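Support > Workshop & Classroom > Boards and Blocks > Ticket 146

Board rocks on perforated platform, shapes won't stay put
Opened February, 08:40 – by site desk, Leselden
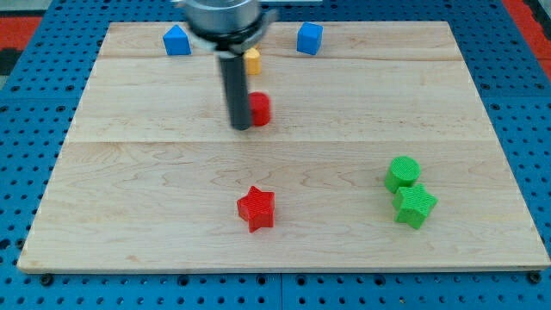
Attachment 1 – maple board on the blue platform, shapes out on top.

Status: closed, see last entry

PROBLEM AS REPORTED
Board not sitting flat. Press the front corner and the opposite back corner lifts, only a hair but you can hear it knock. Small shapes wander when anyone leans on it. The cylinder is the worst, goes over if you so much as breathe on it. Star is fine, never moves. Prism is fine lying ridge up.

Same board was OK at the Cadanberg room before it came over to us. Platform is new to us, board isn't.

WHAT WE'VE GOT
Board: maple, planks joined edge to edge, seams showing faintly on top. Narrow plank at the back, widest one at the front.
Platform: blue, round holes all over.
Blocks: Mollel mixed set, assorted colours. No complaints about the blocks themselves.
Oil: Flimeck board oil, whatever was in the cupboard.

LOG

08:55 – Took everything off. Wiped underside of board and top of platform. Bit of grit in the holes, hoovered it out. Board back on. Still rocks.

09:10 – Turned board end for end. Rock moves with the board, so it's the board and not the platform. Or mostly the board.

09:20 – Straight edge on the platform both ways and corner to corner. Flat as far as I can tell. Leaving the platform alone.

09:35 – Straight edge on the underside of the board. Light showing under it in the middle, so it's cupped. Hollow side down, the board is bearing on its edges and one corner is a touch proud. There's your knock.

09:50 – Asked Cadanberg how they had it. They'd got it on a felt mat, which would have hidden the whole thing. Nobody wrote that down when it was sent over. Please can we put it on the transfer sheet next time.

10:15 – Checked the seams in case one had opened up. Ran a thumbnail along both, then a bit of paper. Nothing goes in. Glue is holding, so no need to send it back to be rejointed. The knots are tight as well, left them.

10:30 – Question from the office, is it the oil? Possibly. Top has been oiled more than once and I can't find any note of the underside being done at all. Bare wood underneath takes up damp, oiled top doesn't, board moves. Also it was stored leaning on the outside wall, near the radiator pipe. Not ideal.

10:45 – Tried a quick fix, folded card under the low corner. Works for five minutes then the card squashes. Don't bother.

11:20 – Oiled underside, one thin coat of Flimeck, wiped off after 60 minutes. Stood on edge on battens so the air gets both sides. Left it over lunch and then over night. Do NOT lay it flat while it's drying, it'll just cup again the other way.

Next day, 08:30 – Better. Not right. Knock is quieter, corner still lifts. Second coat on underside, back on the battens.

Day after, 08:45 – Cup nearly gone. Proud corner still there so that one is wood and not damp. Took it down with 80 grit on a flat block, underside only, a few strokes then check, few strokes then check. Went slow, you can't put it back. Dusted off, dab of oil on the bare patch.

09:30 – Back on the platform. No knock at any corner. Cylinder stood up first go and stayed up with me leaning on the front edge. Cube fine, star fine (obvously).

09:40 – Added 3 thin self-adhesive felt pads underneath, one at each front corner and one centre back. Can't rock on three. Make sure they land on solid platform, not over a hole, or the felt sinks in and you're back to square one. Had to shift the front left one along a bit for exactly that.

FIX IN SHORT
– clean both faces first, grit does the same thing as a warp
– turn the board round, see if the rock goes with it
– straight edge on the underside
– oil the bare side, dry on edge, be patient
– sand the high corner last, not first
– felt pads, clear of the holes

FOLLOW UP
Board to be stored flat on the rack, away from the pipe. Oil both faces from now on, same day. Label on the back saying so.
Someone asked about adding more bolts besides the two along the front edge. No. It needs to come off for cleaning and the wood needs room to move across the planks. If it starts sliding get a bit of non-slip mesh, cut it smaller than the board.
Spare pads are in the drawer with the Mollel lids.

Reopen this ticket if the knock comes back, don't start a new one. Say which corner and wether the heating has been on.

Closed 10:05 – site desk

Contact the Leselden site desk | © Leselden Support | Back to top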